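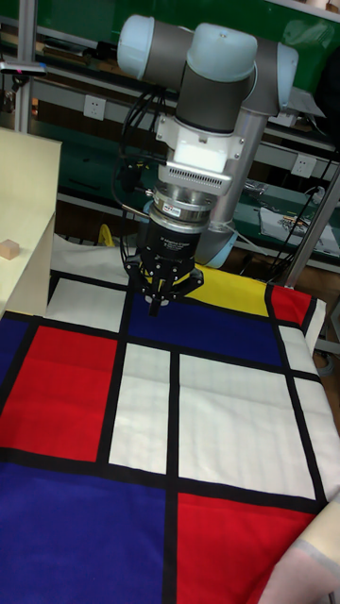

A toalha que quer ser quadro

Desconfio de toalhas de mesa com ambições. A grelha de retângulos em vermelho, azul e amarelo, separados por riscas pretas grossas, já passou por vestidos, canecas, capas de caderno e cortinas de duche, e agora instalou-se nas mesas. Chamam-lhe «estilo Mondrian», como se bastasse o apelido para transformar um pano numa declaração de gosto.

Percebo o apelo. Uma mesa coberta com aquilo tem presença, vê-se da porta. A minha amiga Mariann Bozsik comprou uma na Kivmont, por 74 euros, e garante que a sala lhe parece maior. Sentei-me lá a almoçar e a sala pareceu-me do mesmo tamanho. O que mudou foi o prato, que deixou de se ver. Uma salada em cima de um retângulo vermelho, com uma faixa amarela ao lado, perde a discussão antes da primeira garfada.

Há também o problema das linhas. Num quadro pendurado, as retas ficam onde o pintor as deixou. Numa toalha, dependem de quem a estendeu. Dois centímetros de desvio num xadrez miudinho passam sem reparo; numa grelha preta e grossa, gritam. E como quase nunca olhamos para uma mesa de cima, mas sempre de esguelha, sentados, as linhas que deviam ser paralelas fogem umas para as outras na direção do lado oposto. O equilíbrio das cores, tão medido na parede, ali depende da cadeira que nos calhou. A um toca-lhe o azul-escuro inteiro, a outro um restinho de vermelho lá ao fundo.

Salvador Frade, com quem discuti isto durante um jantar inteiro, acha que sou um snobe. Diz que a arte deve sair do museu e que, se alguém aprende a gostar de abstração enquanto come sopa, tanto melhor. É um argumento simpático. Gostava que me mostrassem uma pessoa a quem isso tenha acontecido. Eu conheço várias que compraram a toalha, depois os guardanapos, depois as almofadas, e em nenhuma casa encontrei um livro de pintura a mais.

Admito uma vantagem, e até me custa: as cores cheias alegram uma mesa de trabalho ou uma divisão sem graça, dessas em que tudo é cinzento e branco. Aí não há prato para disputar a atenção, e um pouco de amarelo faz falta a quem lá passa o dia. Para isso, porém, um tecido liso de 50 centímetros de largura servia igualmente – e lavava-se a 90 graus sem remorsos.

Em minha casa continua a toalha branca, com uma nódoa de vinho de um dezembro qualquer. A Mariann já me ofereceu a dela duas vezes.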